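Pleltico is a software library for planning the manipulation of cloth and knitted garments. It takes images from a camera mounted on the wrist or on a hand-held gripper and returns a ranked list of grasp candidates, each with an approach direction and a jaw opening. The first version was written by Umesh Sandhu as a set of scripts for towel folding and was later rewritten as a general planner.

Architecture

The library is divided into a perception module, Bruno, and a motion module, Brandão. Bruno labels each pixel as garment, support surface or other, and then classifies garment pixels as interior, outer edge or fold. Brandão receives the labels and solves for a jaw path that ends on a fold or edge. The two modules exchange data through a plain message format and can be run on separate computers. A viewer called Alex replays logged sessions and overlays the labels on the recorded images.

Perception

Segmentation is trained on short wide-angle recordings of garments on beds, tables and floors. Lens distortion is kept in the training images, and the correction is applied only when pixel positions are converted to rays. Knitwear is treated as a separate class from woven cloth. Ribs and cable patterns produce intensity gradients similar to those of real folds, and early versions often proposed grasps on flat ribbing. From version 2, a texture filter suppresses gradients that repeat at a regular spacing.

Shadows cast by the gripper are a second source of error. The filter masks a region predicted from the jaw position and an estimated light direction - a method that works poorly under several lamps. The standard test set contains 3377 images, of which 68 are reserved for shadow cases.

Planning

Grasp candidates are scored by fold height, distance from the garment outline and clearance for both jaws. Raised corners usually score highest. Flat interior regions are rejected unless the user enables pinch mode, in which the jaws press down and close to gather material. If no candidate passes the threshold after 3 attempts, the planner requests a new viewpoint.

Limitations

Pleltico does not model stretch, so predicted shapes for loose knits can differ from the result of a lift. Garments that overlap bedding of a similar color are often merged with it. Thin straps and drawstrings are assigned to the "other" class.

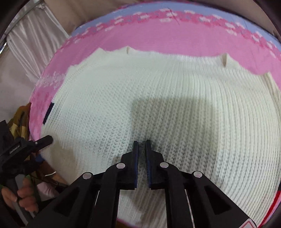
Gripper jaws over a cream knitted sweater on a pink bedspread, with raised folds along the sweater's upper boundary.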